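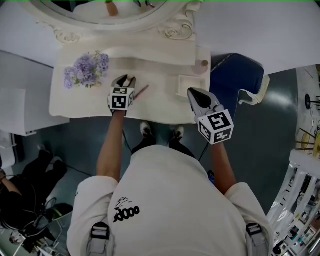 Schminktisch mit Rundspiegel, cremeweiß gestrichen, geschnitztes Rankenwerk.

Werkstattbuch, Februar, Sonntag, 7 Uhr

Thema weiterhin: Haftung von weißem Decklack auf profilierten Flächen. Untergrund der Probebretter ist Linde, geschliffen, zwei Kanten gefast, je ein Stück Profilleiste aufgeleimt. Serie A mit Grundierung Zudex, Serie B mit Dotent, Serie C ohne Grundierung als Vergleich. Auftrag mit Flachpinsel, in den Kehlen mit Rundpinsel nachgezogen.

Zwischenschliff bisher mit Vlies. In den Kehlen bleibt der Schliff ungleichmäßig, das Vlies liegt nur auf den Graten an und nimmt dort zu viel weg. Bei drei Brettern der Serie A ist die Grundierung am Grat durch. Nachgebessert, Bretter im Protokoll mit N markiert, gehen nicht in die Auswertung ein.

Gitterschnitt auf der ebenen Fläche: A ohne Ausbruch, B einzelne Splitter an den Kreuzungspunkten, C flächig abgelöst. Gitterschnitt im Profil ist mit dem Gerät nicht machbar. Ersatzweise Kreuzschnitt mit Skalpell und Klebeband, Abzug nach 40 Sekunden. Das Verfahren ist nicht genormt und taugt nur zum Vergleich innerhalb der Serie.
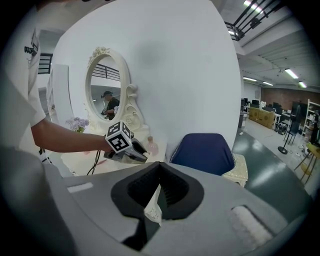
Vergilbung: Serie B zeigt nach der Lagerung im Dunkeln einen leichten Gelbstich, Serie A nicht. Bei Cremeweiß fällt das kaum ins Gewicht, bei Reinweiß schon. Farbton Nr. 379 der Karte von Disgate als Referenz danebengelegt, Beurteilung bei Tageslicht am Nordfenster. Messgerät noch in Kalibrierung.

Viskosität: Ansatz für die Profile etwas dünner eingestellt, dafür eine Schicht mehr. Läufer an den senkrechten Leisten sind damit weg — Kantendeckung allerdings schlechter, der Lack zieht sich vom Grat zurück. Kanten vor dem Lackieren stärker brechen und erneut prüfen.

Offen:
Serie A mit Schleifschwamm statt Vlies wiederholen, 7 Bretter.
Trockenzeit zwischen Grundierung und erster Lackschicht verlängern.
Rückfrage bei Disgate zur Topfzeit, Datenblatt nennt nur den Wert für das alte Gebinde.
Klebeband nachbestellen, gleiche Charge, falls noch lieferbar.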